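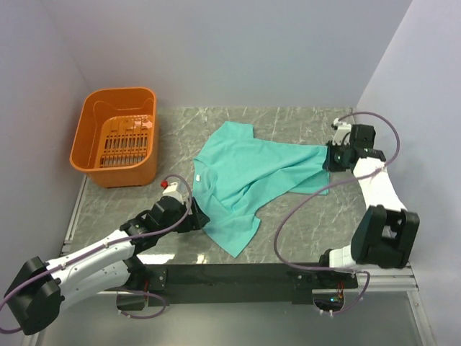
I started writing rules for robots the week one of ours tried to fold its own power lead. Well, that's how I tell it at parties. I'm Paula Onu, I run Jestau, and we're a small firm that writes the house rules for workshops, labs and colleges who've bought robot arms and would like to keep everyone's fingers attached. Most of what we check is very ordinary stuff. Take a cell with two arms working on one T-shirt, one gripper up by the neckline and the other at the hem: the first thing I look at is the cable. A purple one looping over a gripper and lying in a long curve across the table beside the shirt gets a line in my notebook straight away, and so do the cutouts by the arm bases where you can see little runs of red wire. I want to know how far those loops travel when the arm stretches out, and who last looked.

## How we got going

I was a technician for years before this, first in a packaging plant and then at Bokeck, where I looked after the training bench. The safety folder there was 1,637 pages long (I printed it once, which I regret) and it lived on a shelf behind the kettle. People were sensible and careful and had never opened it. I don't blame them! So I wrote a short version for our bench, on both sides of one sheet, and taped it to the wall. Then the team next door asked for theirs, and then a college rang up, and by the following April I'd handed in my notice.

Dima Zoubi joined me soon after. Dima came from the standards side and has actually read the big documents, all of them, for fun as far as I can tell. I do the walking round and the asking of daft questions, Dima checks that what we've written agrees with the proper standards and with the maker's manual, and we argue about commas.

## What we do

We come and spend a day with you. We watch the job being done the way it's usually done, including the bit where somebody leans in to straighten something, and we write your sheet from that. The formal risk assessment stays your responsibility, and we'll say so more than once, but we'll sit down with whoever signs it and go through it line by line.

Soft things are our speciality, if a firm our size can have one. Shirts, towels, bags, bedding. Cloth snags and drapes and bunches up, and it's very tempting to reach in and give it a tug. Our sheet for garment cells says, more or less:

- Stop the arms before your hand crosses the edge of the table. Pausing the program from your laptop doesn't count as stopping.
- If both grippers have hold of the same piece, open one, then the other. Never pull the cloth free.
- Cables are looked over at the start of every session, along the whole length, with the arms parked.
- Baskets and tubs go in the same spot each time, and the spot is marked.
- Loose sleeves, lanyards and long hair are dealt with before you go near the bench.
- Anyone may press stop. You won't be asked to justify it, and you write it in the log afterwards.

That last one causes more discussion than all the others put together. Managers worry about lost time. At Stanciu, where we helped set up a row of teaching benches, they were nervous about it too, and they still use it.

We keep a sheet to 20 lines. Dima would like more and I'd like fewer. If a rule is too long to read standing up with gloves on, it goes back for another go.

## Training

Our courses are for up to 20 people, and we'd much rather have them at your place with your machines. The morning is talking and tea. In the afternoon everyone practises stopping, restarting and clearing a snagged garment, and they carry on till it's boring. We also run Palix, our yearly refresher, where we bring the old sheet back and cross out whatever people have quietly stopped doing. Sometimes the rule was wrong and sometimes the habit was, and we sort out which with the people who use the bench.

## The rest of us

There are 4 of us altogether, counting the two who do the drawings and the bookings and who have asked very firmly not to be on this page. We don't sell robots, guards or sensors, and we don't take commission from anyone who does.

If you've got an arm arriving soon, ring us before it's bolted down, please! Moving a bench by a hand's width is easy on paper and miserable later on. Mornings are best for catching me. Dima prefers email and will send you a reading list.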